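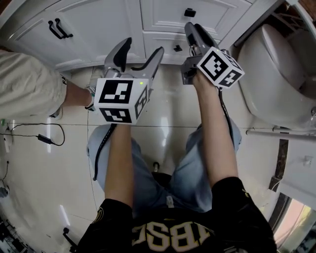
Reading time: 2 minutes

Prenum hand-held gripper kit - pre-use checklist, with comments
Checked by Derek Hartley. Comments initialled.

1. Marker faces clean and flat on both cubes. PASS. Wipe with a dry cloth. The manual says "lint-free", so good luck finding one. DH

2. Indicator light green on the left unit. PASS.

3. Cables clear of knees and feet. ADVISORY. The brochure calls the kit "untethered in spirit". Kneel with care, and mind the leads by the skirting board. FG

4. Finger pads seated, no lifting at the corners. PASS. Spare pads come in packs of 23, a number only Prenum could explain. DH

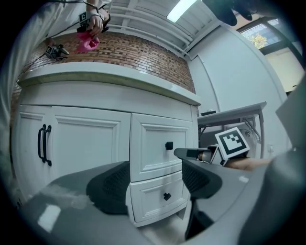

Last changed: December 27, 2023

5. Cabinet handles and knobs tight before any pulling. PASS. Bar handles are easy going. The small square knobs want a squarer approach than the sales video lets on - see Toivo's note.

6. Other people briefed to keep out of reach. PASS, after a second briefing.

7. Carry case latches. FAIL. Replacement promised for January. They didn't say which one. DH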